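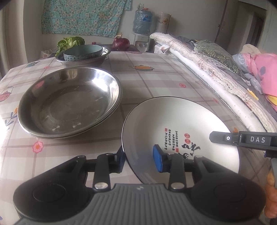 From: Neville Tindall
To: gripper-maint list
Subject: Re: [gripper-maint] pads creeping + left finger sticky after pad swap

Beverley, quick one between jobs, sorry for the fragments.

> Beverley Ashworth wrote:
>
> Hi all. Swapped the pads on one of our hand-held units in May and
> it has not been right since. Two things. First, the left finger lags
> the right when you squeeze slowly, then catches up with a little
> jump. Second, the pads don't meet flat any more, they touch at the
> tips first and there is a wedge of daylight behind. Tightened
> everything I could find. Worse. Wendy thinks the pads are a bad
> batch. Anybody seen this? The other unit is fine with pads from the
> same bag.
>
> Also what are people using to clean the blue ones. Ours go shiny
> after kitchen work and then plates slide.
>
> Beverley

Not the pads. If the other unit is happy out of the same bag I'd leave the bag alone.

"Tightened everything I could find" is the bit that worries me. Did that include the pivot pins at the bottom of the two short links? Those want to be snug and no more. Nip them up hard and the link binds on one side, you get exactly your lag and jump. We did it to ours at Basinholm, twice, second time was me.

What I'd do, in order:

Pads off first. Work the fingers slowly with nothing on them. If it still lags it's the links. If it goes away then you have a pad fouling somewhere, look at the back edge.

Back off both pins 2 turns, wipe, bring each one in until the link has no side play, then stop. Tiny drop of threadlock, the weak stuff. Let it sit overnight. Do not use the strong stuff. Derek did and we ended up drilling.

Then the wedge. Put the pads back on but leave the screws loose, close the fingers on a flat strip of something (I use a steel rule), hold it shut, and tighten with it clamped. Alternate side to side. The pads find their own flat that way. If you tighten with the fingers open they always end up toed in, and you wont see it until you try to pick up something thin. Plate rims show it up worst. Bowls you can get away with.

Check for grit under the pad before you do any of this. I had a grain of rice under one. 11 days of me blaming the spring.

If it's still uneven after all that, open the housings and look at the return springs. Ours come from Adik and the replacement ones are a hair longer than the originals, so change both sides together or it will pull to one side. Chelsea has the part number, I dont have it here. Chelsea if you're reading can you post it.

Cleaning. Warm water, drop of dish soap, lint free cloth, dry properly. That's it. Alcohol made ours hard and that's when they went shiny, so if somebody has been using wipes tell them to quit. Grease film off steel bowls is the real problem, it moves from the bowl to the pad to the next thing you touch. We wipe the pads every 8 pickups if there's been any oil around, otherwise at the end of a run. Once they're properly glazed a light rub with a green scouring pad brings them back for a while, but only do it once or twice, after that fit new ones.

Oh and if you run two units over the same table, keep the cleaning the same on both. We had one wiped and one not and spent an afternoon thinking the force setting had drifted. It hadn't.

Last thing. Mark the housings left and right before you take them off. A dot of paint will do. They look the same, they go on either way, and they don't work either way. Also put the screws in a dish, the small ones roll and a cloth-covered table eats them.

Re the Grolow jig somebody mentioned in the other thread, we have one, it's ok, the steel rule is just as good. Wouldn't buy it again.

Let me know about the pins. If you get no change after backing them off, send me a short video of a slow squeeze from the front, pads off, and I'll look at it tonight after 8.

Have to go, line is beeping.

Neville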